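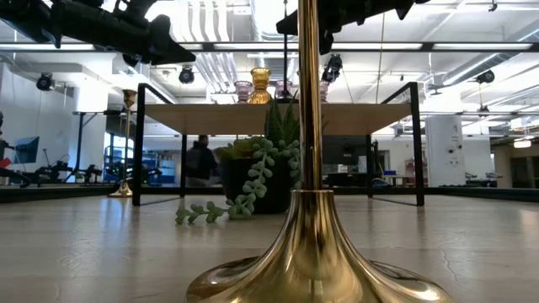
The Rinanow candlestick is a tall, slender holder for a single taper candle, sold singly or as a pair. It has a straight round stem, a narrow raised collar and a base that flares out like the bell of a trumpet into a wide, round foot. The finish is a polished gold, and it picks up whatever is near it, so the color shifts between bright gold, amber and brown depending on the room. On a pale wood table like this one, with a black pot of succulents and a low riser shelf holding amber and pink-purple glass, the gold is the strongest color on the table. If you want a quieter look, order the brushed version, listed further down.

Skeltodura has sold the Rinanow in three heights for several seasons. The base is the same on all of them, so a short one and a tall one will match at the foot when placed side by side. Most customers who buy two choose different heights and set them apart on the table. Two of the same height suit a mantel or the ends of a sideboard.

Details

Material: steel tube and spun steel base, plated
Finish: polished gold or brushed gold
Heights: short, medium, tall
Candle size: standard dinner taper
Base: weighted, with felt underside
Assembly: stem screws into base, no tools
Use: indoor only

Assembly

The candlestick ships in two pieces. Set the base on a folded towel, line up the threaded end of the stem with the collar and turn clockwise until it stops. Hand-tight is enough. If there is a gap at the collar, back the stem out and start again. Don't use pliers, even with a cloth around the stem. They will mark the plating and we can't replace a part damaged that way.

The candle cup comes in a small bag inside the lid of the box. Please check there before writing to us about a missing part. The cup drops into the top of the stem and lifts out for cleaning.

Candles

Use a standard dinner taper. Beeswax tapers are often a little thicker at the bottom and may need trimming with a warm knife. If the candle is loose, wrap the end with a thin strip of wax or use the soft wax dots we sell in packs of 30. Foil works too but it scratches the inside of the cup.

Keep lit candles away from curtains, shelves, leaves and dried flowers, and never leave them burning in an empty room. Put the candlestick on a level surface. The base is weighted for one straight candle and is not meant to carry a wreath ring or a second arm.

Care

Dust with a dry, soft cloth. For fingerprints, breathe on the metal and wipe. Do not use brass polish. The surface is plating over steel and polish will wear through it, first at the collar and then around the rim of the foot. Wax drips come off most easily once they are hard. Push them off with a fingernail or a plastic card, then wipe with a damp cloth and dry right away.

Water left standing under the foot can mark both the felt and the table. If you keep plants on the same table, wipe up after watering.

Goes with

Zoltolus glass holders. Small ribbed holders for tealights. Sold singly, hand wash only. They take a tealight in a metal or clear cup.

Aydoğan riser. A low shelf for a table or counter, with a wood top and black metal ends. It lifts small pieces up so they are not lost behind taller ones. It wipes clean with a damp cloth. Please don't burn anything under it.

Neither of these is included with the candlestick.

Questions we get

Is it solid brass?
No. It is plated steel. We don't make a solid brass version and have no plan to.

Will the polished and brushed finishes match?
They are the same gold tone, but side by side they look different. Polished reads darker in the evening and shows reflections. Brushed stays even.

Can I buy only the stem or only the base?
Yes, as spare parts. Write to us with the height and finish. The stems are not interchangeable with the older model, which had a wider thread. The older model has a flat collar and a number stamped under the felt.

Do you rent them for weddings?
We don't rent, but we do sell in quantity. The largest order we have filled was 600 pieces and it needed a long lead time. Soo-ah Cha handles event orders and can send a sample of each finish before you decide. For anything needed in December, please write to her by the end of September.

Can it stay outside on a covered porch?
No. Damp air gets in at the thread and the plating will lift.

Shipping and returns

Orders placed before noon leave the warehouse the same working day. The tall size ships in a long carton and costs a little more to send. Unused candlesticks can be returned within 30 days in the original box, with the candle cup. Once a candle has been burned in it we can only accept a return for a fault.

Pairs are packed in one carton with a divider. If one of a pair arrives scratched, keep the good one and send a picture of the other. We will replace the single piece.

Current stock: polished tall, 17 left. Polished medium and short in stock. Brushed tall on back order.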